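Gripper Operator, Data Sessions (part time)

Tromero - Culora site
Posted February 28, 2023

Tromero is hiring operators for the Janel project. You would spend your shift holding a pair of hand-held grippers and doing small household tasks at a table. The recordings are used to train a robot arm. We have 5 openings and would like to fill them all at once.

Why we are hiring now

In December the arm we train on these recordings closed too hard during a test and broke the item it was holding. A piece hit the guard. The guard held and there were no injuries, but we stopped all arm testing that day and went back through the recordings.

The fault was traced to the right-hand gripper. Its opening sensor had drifted, so the files said the fingers were wider apart than they were. The arm learned from those files and squeezed past the point where it should have stopped. The drift went unnoticed for 27 sessions, and 571 recordings had to be thrown out. We need to make them again, with better checks this time.

Arm testing stays shut down until the new set is complete. Operators do not work near a powered arm at any point in this job.

What you will do

- Check both grippers against the test block at the start of each session and again after every break. Write the readings on the sheet.
- Run the task list for the day. Tasks include lifting, placing, sorting, folding and putting things into and out of cups and boxes.
- Keep your pace steady and grip only as hard as the item needs.
- Stop and report if a gripper sticks, clicks, lags or feels different from the day before. You will not lose pay for a stopped session.
- Log every drop and every bad grip, including your own. We keep those recordings, but they have to be marked.
- Look over the cables before you start. Report any that are pinched or pulling on a gripper.

A typical task is the toothbrush and cup. You hold a gripper in each hand and work at a wooden table, with the toothbrush held in one of them. 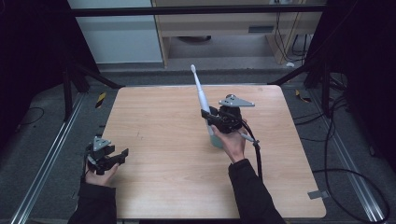 What we ask for

- Full use of both hands and good close vision, with or without glasses
- Able to stand for up to 2 hours between breaks
- Careful with paperwork. The check sheet matters as much as the task.
- Willing to say so when something is off, even if it holds up the day
- No robotics background needed. Training is paid.

Hours and pay

Shifts are mornings or afternoons and you can ask for either. Pay is hourly and starts with the first training session. Hiring is through Giannakopoulos Staffing, who will also handle your paperwork and time sheets.

How to apply

Send a short note and your available hours to the Giannakopoulos office and put "Janel operator" in the subject line. A resume is fine but not required. If you have ever worked a job with a daily equipment check, please mention it. Applicants we call in will do a short trial at the table - wear long sleeves that fit close at the wrist.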